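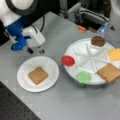
Plain bread on a plain plate, with the divided tray beside it.

I have been told for years that a turntable will fix my lunches. Munilitz sells one, Shimada sells a prettier one, and my sister-in-law owns both and still eats over the sink. The promise is always the same: put each ingredient in its own wedge, give it a spin, build a better sandwich.

Maybe. A sandwich has a fixed order and I have two hands. Bread, cheese, whatever else, bread. I'm not sure what the spinning adds, except something else to wash, and those thin dividers look like a magnet for crumbs. Who cleans right down into the point of a wedge? I don't.
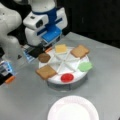 Hjørdis Nordin
Home cook and reluctant gadget tester

I'll give it one thing. With the cheese in one section and a slice of bread in the next, you can see what you've got before you start. That would have saved me last January, when I toasted four slices and then found out we had no cheese.

But look at how the bread sits. It hangs right over the rim. If the compartments can't hold a slice of bread, the one thing every sandwich has, I wonder what the designer was eating. Olives, probably.

Eilif Ljungberg wrote to me after my Plernmont bread box post to say I'm unfair to storage in general. He keeps his tray out all day when the grandkids visit and says they eat more vegetables. Fine, Eilif. I'd still like to know where it lives the rest of the week, because my cupboards are full.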